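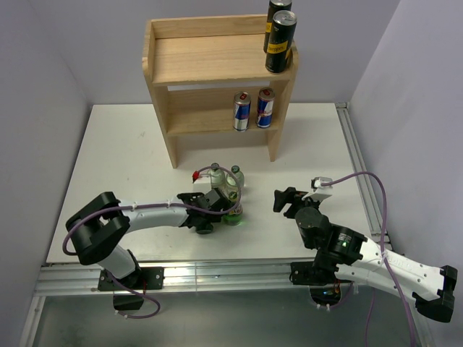

Two-arm shelf cell, with cans on the rack and the bottle cluster in front.

A success rate is a poor summary of a manipulation policy, and our field has let it become the only one. I would like to argue for something duller: report the start states.

The Lerano result is a useful case. Sandra Gosling's group at Proltix trained a two-arm policy on 341 teleoperated demonstrations of a restocking task, in which bottles and cans are moved between a tabletop and a small two-level shelf. The headline figure was strong and I have no reason to doubt it. What the write-up left out was how the objects were laid out before each trial. The phrase used was "randomized placement", with no further detail.

Placement matters a great deal here. Three glass bottles standing close together make a different problem from three bottles spread across the table. One gripper has to enter the cluster without tipping a neighbour, and clear glass gives a depth estimate very little to work with. Cans on a shelf are easier in some respects and harder in others, as the upper level constrains the approach to the lower one.

Reece Pearce reran the released policy at Crabtree on a similar cell. He sorted 26 start states by the smallest gap between neighbouring objects, then ran each of them 8 times. Failures were concentrated in the tightest layouts. Averaged over everything, his figure was close to the published one. Read by gap, it described a policy that had learned to pick isolated objects and had learned rather little about clusters.

The usual objection is cost. Logging start states takes labour, and resetting a table to a recorded layout is slower than pushing things about by hand. I accept this, but an overlay of the saved camera view on the live one gets an operator close enough, and Pearce's resets took some 3 minutes each. The Proltton benchmark already stores the first image of every trial - it simply doesn't publish them.

Reviewers could ask for those images tomorrow. I have started doing so, and will keep returning papers that decline without giving a reason.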